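In defence of the ketchup on the plate

I have a theory about kitchens, and it came to me while I was standing in mine with a tea towel over my shoulder, looking for the measuring cup. I was making a cake for my neighbour Jadwiga Wróbel, who'd had her knee done, and I needed to measure some milk. I own a proper measuring cup. I know I own it, I bought it in Encombe the year we moved. It was in the colander, of course. The colander was on the hob, and the colander was there because I'd washed some grapes in it at lunch and then wandered off to answer the door.

My theory is that things in a kitchen want to sit in other things. Cups go in bowls, spoons go in jugs, the lemon goes in whatever is nearest. You can fight this with drawer dividers (I have fought it with drawer dividers, the bamboo ones that spring out and pinch your thumb) or you can give in and see what happens. I've given in, and I'm much happier, and my cakes are no worse than they were.

Now I know how this sounds. There's a whole world of people out there decanting their rice into matching jars, and I used to be one of them. I had 14 jars. I had a label maker! I spent a whole August doing the cupboards, and by the end of it you could have opened any door in that kitchen and felt calm. Then someone would actually cook something, and the calm was gone by the time the onions were soft, and I'd be going round after them with a cloth like a waiter who wants to go home.

What changed my mind was my friend Man-sik Yoo's kitchen up at Havgate. He has a long plain table and hardly any cupboards, and when he cooks he puts the lot out first. Everything he might want, all over the table, no order to it that I could make out. Pans at one end, fruit rolling about in between, a sauce bottle lying down wherever he last let go of it. I sat there itching to stand it up. And then he made dinner for six of us without once opening a door or asking where the sieve was, and I went home and looked at my jars with a bit less love.

A surface with everything on it is easy to read, is the thing. You see the colander, you see the cup, you pick up the cup. A cupboard, however lovely, is a memory test, and I am 20 years past being good at those. My mother kept her pans on the floor of the larder in a stack, and to get the one you wanted you had to lift out all the others, and it was always the bottom one. She could do it in the dark. I couldn't do it with a torch and a day's notice.

I'll give the tidy side their due on a few points. Knives should live somewhere. Raw meat should have its own board and stay on it. And a table you can't put a plate down on has stopped being a table, I do accept that, we've all been to that house. My sister-in-law lives in that house. There was a bicycle pump next to the butter last time I went.

But a lot of what gets called mess is just things being out, and I'd like us to have two different words for it. A banana on the table is out. A banana behind the toaster since spring is mess. A bottle of ketchup lying across a dinner plate is, I'd say, halfway to being lunch.

Colour helps, by the way, and I'm surprised the storage people never mention it. When I was doing my jars everything I bought was white or oatmeal or that grey they call stone, and I couldn't find a thing, it was like looking for a sheep in fog. These days I buy kitchen stuff in whatever colour it comes in. Pale green, bright blue, red if I can get it. My daft lilac plates came from Jafarzadeh's, the hardware shop at the bottom of our hill, who were selling them off at 90p each. I can spot one from the garden.

Children know all this already. Give a small child a play kitchen and a heap of pretend food and watch where it ends up. None of it goes in the little oven. It goes on the floor or the table, spread right out, the strawberry by the cup and the orange off on its own somewhere, and then they get down to business and serve you ketchup with nothing. My niece used to do me a banana on a plate, and then take it back and charge me for it. She never once looked for anything. When it was time to put it all away in the basket we'd both get cross, and I've started to think she had a point.

I did try a compromise for a while, I should say. Zedberg, the kitchen shop, sell a sort of tray on wheels that you're meant to load up before you cook and roll to wherever you're working. It was a nice thing. It held ten items if you were careful and four if one of them was a colander, because colanders are hopeless, they're a big round nothing with handles on and they won't stack with anything that isn't another colander. The tray is in the shed now with seedlings on it - they love it.

So these days I clear the table, wipe it down and then tip the kitchen out on to it, and I don't apologise to visitors. Ten minutes at the end puts most of it back, and what doesn't go back was probably going to be used in the morning anyway.
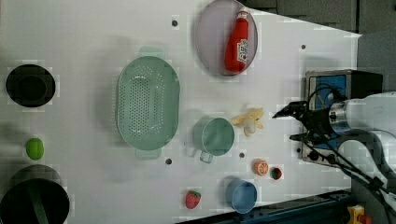

Jadwiga came round on her crutches to return the cake tin, and she had views, as she would. She puts each thing away the second she's finished with it, sometimes before I've finished with it, and she says a bare worktop helps her sleep. Fair enough. She also rang me last week to ask if I'd borrowed her grater, and I hadn't. It was in her cupboard, behind the other grater.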